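Clinmont Soccer Club – kit meeting, minutes
Last updated: 2019-11-16

We got going once the kettle had boiled, and I read out the February order. Pasteck still owe us five shirts and the invoice stands at $3,941, which got a groan.
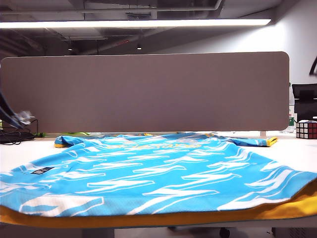

Minutes by the Kit Secretary

Next was the blue shirt with the yellow cuffs. Everyone liked the colour – me too! – and we agreed to keep it for home games. Odum quoted almost $300 for new numbers, so I'm to ask Backlund as well.

Then we got stuck on folding (again).

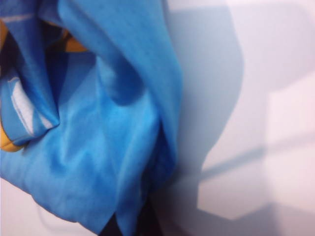
I said I'd like them folded in three before they go in the bags, sleeves in first, and that was carried after a bit of grumbling.
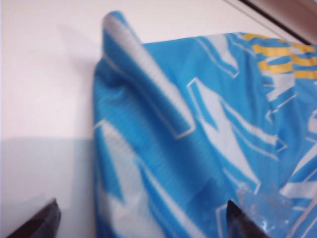 Washing stays on the roster. Cold water, inside out, no dryer please. I'd hate to see that big white zigzag crack after one season, so go easy with the iron too. Away socks held over to next meeting.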